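I'd been putting off buying a floor mop for the longest time, mostly because the old string one still sort of worked, but the Metau spray mop was down to 2 dollars over my limit and I caved. I've had it since January and I'm so glad!

The head is wide and flat and swivels right under the couch, and the pads go in the wash with the towels (no softener, it leaves them slick). The trigger is easy on my hands, and one tank does the kitchen, the hall and most of the den. I was worried it would leave our wood floors cloudy like the Hundent did - that one streaked no matter what I put in it - but with plain water and a drop of soap they dry nice and clear.

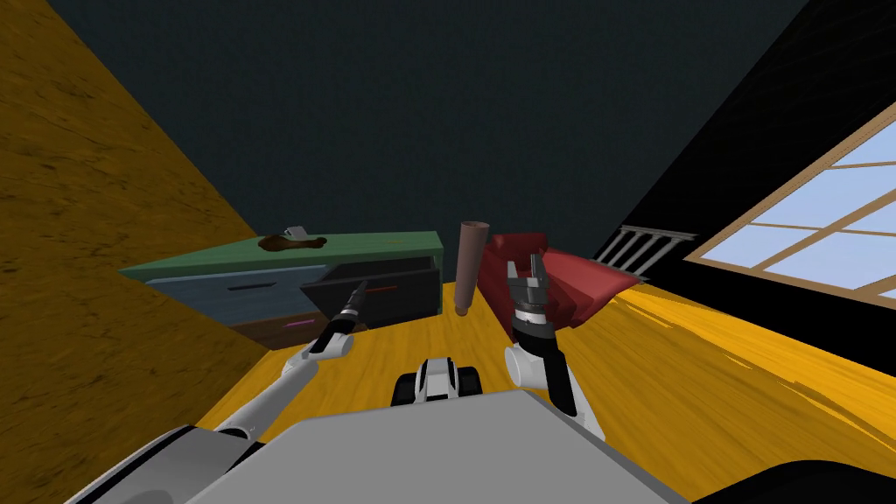

My one real gripe is the cap on the tank, a fussy little thing that takes a good hard twist, and if you don't hear it click you'll have a puddle by the back door. I've also had to tighten the handle twice. Spare pads are cheap if you get the Craddock ones, and they fit just fine. Four stars from me, and my sister wants one now too.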